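Marker timing and latency in clicker training of shelter dogs

Project report, Applied Animal Behavior, second-year course

1. Background

A marker signal tells a dog which action earned the food. Course texts agree that the marker should come at the moment of the action, but they differ on how much delay a dog will tolerate. Our question was limited: does a short, fixed delay between the action and the click change how many trials a dog needs to learn a nose touch to a hand target?

Work was done at the Hosau shelter between January and March. The two dogs, Motaung and Heno, are adult mixed breeds with no recorded clicker history. Both had passed the shelter's handling check and took food readily from a stranger.

2. Method

Each dog was trained in blocks of ten trials, with a break of at least two minutes between blocks. The target was a flat palm held at nose height, one hand's width from the muzzle. A trial ended with a touch or after eight seconds without one.

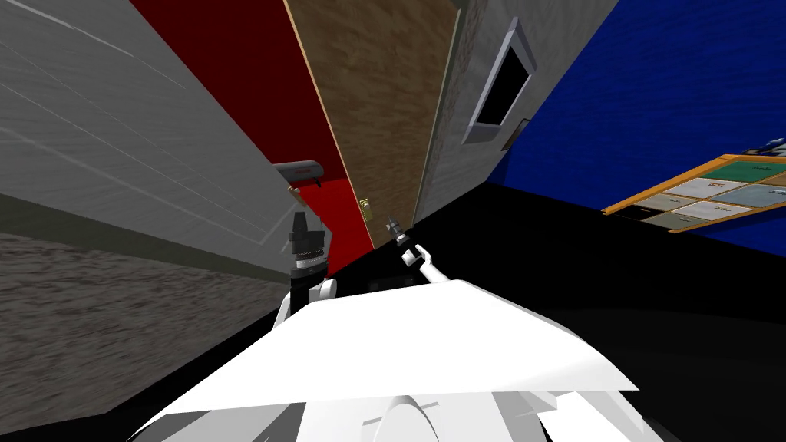

In the immediate condition the handler clicked as the nose met the palm. In the delayed condition a Cerenetti timer box sounded the click one second after the handler pressed the switch. Food followed the click by the same interval in both conditions. Motaung began with the immediate condition and Heno with the delayed one. After reaching criterion, each dog changed condition and learned the same touch on the opposite hand.

Criterion was nine touches in ten trials, in two blocks in a row. Food pieces were cut to one size and kept in a closed pouch, so that the reach for the pouch came after the click in every trial. Early pilot blocks were dropped for this reason - the handler's hand was moving before the click, and both dogs watched the hand.

3. Results

We recorded 811 trials. Of these, 709 were scored. The remaining trials, just over 100, were the pilot blocks and trials interrupted by kennel noise.

Both dogs met criterion sooner in the immediate condition. In the delayed condition Motaung often touched the palm, turned away and was looking at the floor when the click sounded. Heno offered repeated touches within one trial, which we scored as a single touch. This may hide part of the effect.

3.1 Sources of error

- Press time on the switch varied with the handler and was not measured separately.
- Transfer from the first hand to the second was not controlled.
- Afternoon sessions fell close to feeding time.

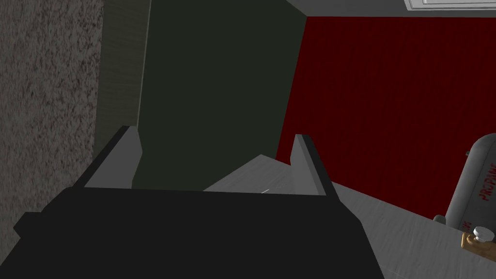
4. Discussion

The result agrees with the usual advice to click at the moment of the action, but two dogs can't support a general claim. Order and condition are also mixed, as each dog served in only one order. A repeat should use at least four dogs per order and a switch that logs its own press time. We would also score repeated touches one by one, from video, with the sound off.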